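My slow winter with Broltar

Since January I am watching Broltar, a Finnish crime series that my colleague Saimi Toivonen recommended to me. I say "watching" but it is more like visiting. One episode in the evening, sometimes half of one, and then I sleep. There are 20 episodes in the first season and I have seen 14 of them, so I think it is fair to write something now.

The story is simple in the beginning. A ferry company clerk finds a ticket that was sold twice, ticket number 1203, and the second passenger never left the boat. From there it grows very slowly. The first two episodes are mostly people drinking coffee in offices, and I almost stopped. Please don't stop there. In episode three the clerk visits her brother, and the conversation in his kitchen is the best ten minutes I have seen on television this year. 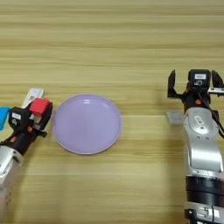 Subtitles or dubbing?

I tried both. The English dubbing is not bad, but all the policemen have the same voice, and I lost track of who was speaking when the camera was far away. With subtitles I understood the plot better, even if I read English slower than I would like. My friend Ermanno Farina watches it dubbed while he irons his shirts, and he missed completely that the harbor master has a twin. I will not tell him.

One complaint: the subtitles translate the signs and letters only sometimes. In episode nine there is a long handwritten note, the actress reads it silently and cries, and we get nothing. I had to ask Saimi what it said.

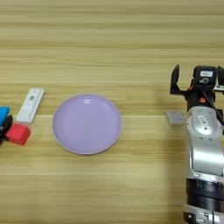

The lavender plate on the wooden table.

What I will watch after

I have six episodes left and I am a little afraid of the ending, as the second season is not confirmed. Ayane Arai wrote to me that I should try Kubo next, a family comedy with episodes of around 40 minutes. She says the first season is wonderful and the second one I can skip - which is what people say of almost every comedy.

If you have finished Broltar, please write in the comments if the ferry captain comes back, yes or no, but without details. I liked him very much and I would prefer to be prepared.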